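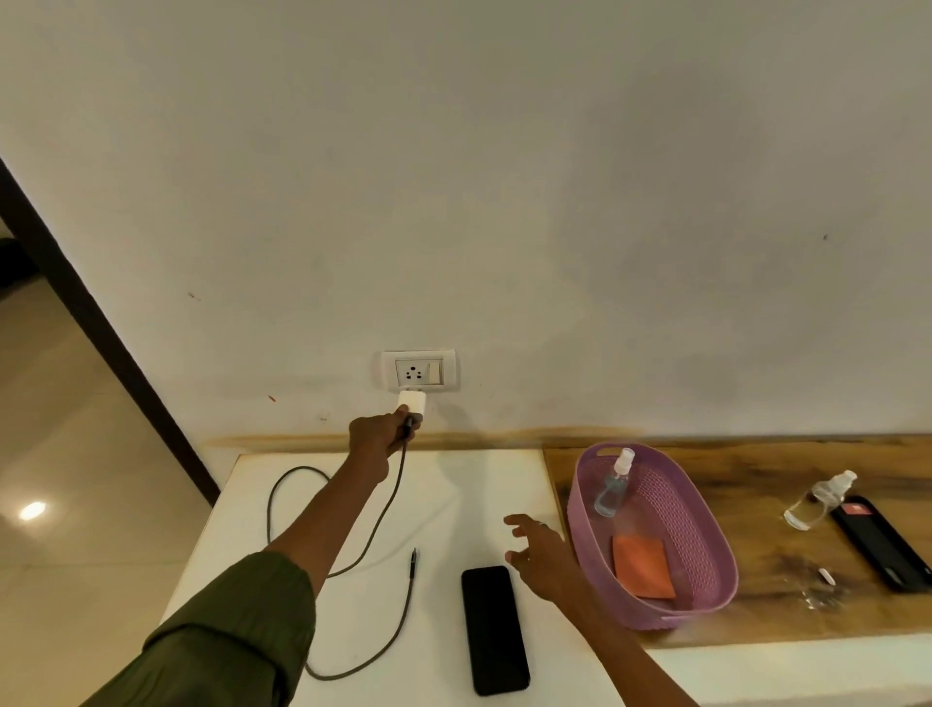
Titero Slow Readers – FAQ

What are we reading?

Sir Gawain and the Green Knight, in Middle English, start to finish. Started in December, seemed only right given the Christmas feast at the start. Four fitts, a few stanzas at a time. Pearl after that if people still have the energy.

Do I need to know Middle English?

No. Most of us didn't. You need a glossary, some patience and a willingness to read out loud. The dialect is northwest Midlands and it is not the London stuff you may have had in school, so don't feel bad if the first stanza is a wall.

Which edition?

Any with a facing translation or notes at the foot of the page. Line numbers matter, we go by those. If your edition modernizes thorn and yogh, fine, but tell the others or you'll be looking up diferent spellings all evening.

What's a bob and wheel?

The short bit at the end of each stanza. Long alliterating lines, then one tiny line (the bob), then four short rhyming ones (the wheel). Read it faster than the rest. Listen for the tone change – the poet often keeps the sting for there.

How far along are you?

Last session stopped at 1,329, the breaking of the deer. Yes, the butchery is long. Yes, you have to read it. Next one aims for 1,835, with the lady and the girdle. Gets good.

Can I join partway?

Sure. Read a translation of the part you missed and come along. Notes for everything up to line 997 are in the Bukhari folder, rest still being typed up.

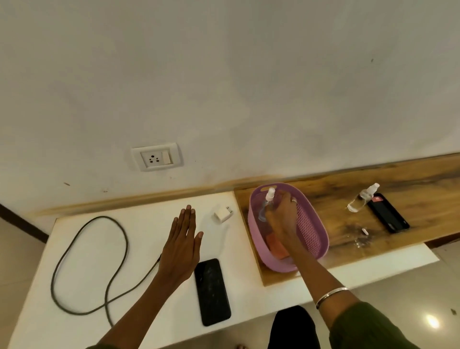 How do I read the manuscript scans?

Slowly, and with the printed text next to you. The poem survives in one manuscript only, the hand is small and angular, and the ink has faded or rubbed off in places. Start with letters you're sure of. Worst problem for beginners is small marks. Is it a dot, an abbreviation, dirt? Same as the painted wall in the photo, with its faint gray smudges and few tiny dark specks – if that was a page somebody would want to edit one of them into a letter. So before you get excited, check the notes in your edition, then check whether the word still alliterates. Stains are only stains until proven otherwise.

Who runs it?

Florante Castillo does the schedule and the glossary sheets. Write to him if a sheet has a mistake in it, they do.

Is there a recording?

Audio only, on Curkon, up for a month. The reading aloud is kept, the chat afterward isn't.

Do I have to read aloud?

No, but try one stanza. Pronounce everything, final e included when the meter seems to want it. People argue about that final e. We allow 2 opinions per session and then move on.

What about the Vundimby translation thread?

Seperate thing, still open. Post your own version of any stanza, verse or prose. Keep the line numbers in please.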